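Tour Packaging, week 6
December — notes by Meriem Filali

Costing a group package. Start with fixed costs (coach, guide, permits), then per-head stuff: beds, meals, entry fees. Tostdale coastal tour = 20 seats, break-even at 79 per cent full. Dont forget the driver's room!!

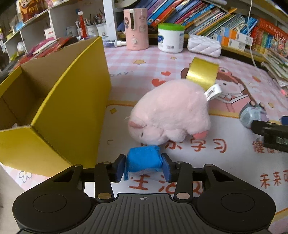 Hawi Tilahun asked whether the guide's meals go under fixed or per head. Fixed — guide eats even if half the seats are empty.

Single supplements: read chap 5 before the tute. Bring your own itinery, colour-coded by supplier.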